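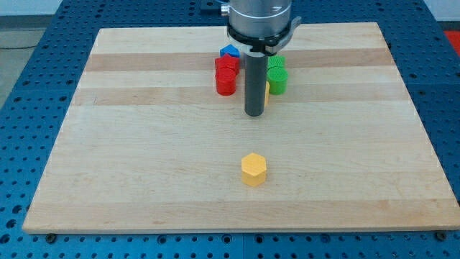 Yellow hexagon out front, everyone else in a huddle at the back of the maple board.

I have been thinking way too much about blocks lately. Little colored blocks, the kind you'd find at the bottom of a toy bin, in red and green and blue and yellow. I'm a grown adult with a mortgage and a dishwasher that needs a new rack, and I spent most of May pushing small shapes around a board and feeling great about it.

Quick background for anybody new. Back in the winter I bought a mixed lot of plastic blocks from the secondhand place in Flornton (the one next to the tire shop, with the terrible parking). It came in a shoebox with a rubber band around it and the word "BLOKS" on the lid in marker. The box said nothing else. I paid nine dollars, which felt steep in the store and feels like a bargain now. I dumped them on my kitchen floor that night and sorted until my knees gave out, and the final tally was 1,082 pieces. I wrote it on the lid under BLOKS, because I was proud of it.

So what do you do with that many blocks? My first plan was to build something huge. I got maybe a third of the way into a tower, the cat walked by, and that was the end of the tower era. My second plan was to sort by color into jars, and the jars did look really pretty on the shelf for a while! But then I never touched them. They turned into decor, like those bowls of fake lemons.

What finally stuck was going small. One board, a handful of blocks, and that's it. I put everything else away where I can't see it, and I just move those few around until I like how they sit. It's a bit like arranging a mantel, except you can start over in ten seconds and you don't have to dust.

A board makes a bigger difference than I expected, too. I tried blocks straight on a tabletop and they looked like somebody forgot to clean up. Put the same blocks on a nice pale piece of maple and suddenly it's an arrangement. The wood warms everything up. And if what's underneath is a strong color, like that blue with all the round black holes in it, you get this great clean edge all the way around. I love that blue. I have been looking for a tray in that blue for my own kitchen and I've struck out everywhere, including Linard, where the guy showed me a teal one and insisted it was the same thing. It was not the same thing.

Okay, the shapes. I used to be a cylinder person. Cylinders are friendly, and the red and green ones in that back group are doing a lot of good work. But I have come around hard on the hexagon. Stand a hexagonal prism up on its end and you get a flat top that catches the light, and then each side is its own slightly different yellow. Look at the left faces against the right ones! Same plastic, same color, and it still goes from bright to kind of mustardy. A cylinder will give you a soft fade, but a hexagon gives you actual stripes.

The other thing I'm hooked on is the empty space. I can't leave it alone. My instinct is always to spread things out evenly so each block gets its own patch of wood, and it always ends up looking like a checkers game that got abandoned. Crowding most of them at the far edge and leaving one by itself in the open is so much better. Your eye goes to the loner, then back to the crowd, then back again. I also like that you can barely see the blue one, just the pointy top of it poking out behind the red. There's a bit of another yellow hiding back there as well, and it took me a second to notice it.

My current setup at home is four blocks on an old cutting board, next to the toaster. I change it when the coffee is brewing. Sometimes it's good and sometimes I look at it at lunch and wonder what I was thinking. This week it's three greens and a red, and I'm not sold on it. Too Christmas.

A couple of you asked where to get decent blocks without buying a mystery shoebox. I've had good luck with the Fornum starter bag, 36 pieces, solid colors, nice crisp edges. The Nägeli ones are prettier but the set I ordered had hardly any hexagons, and by now you know how I feel about that.

Next up I want to try the same arrangement using only one color and see if it falls apart. I'm also going to sand the cutting board, which has a beet stain on it shaped like Ohio. If you have a trick for beet stains, please put it in the comments, I've already tried lemon and salt.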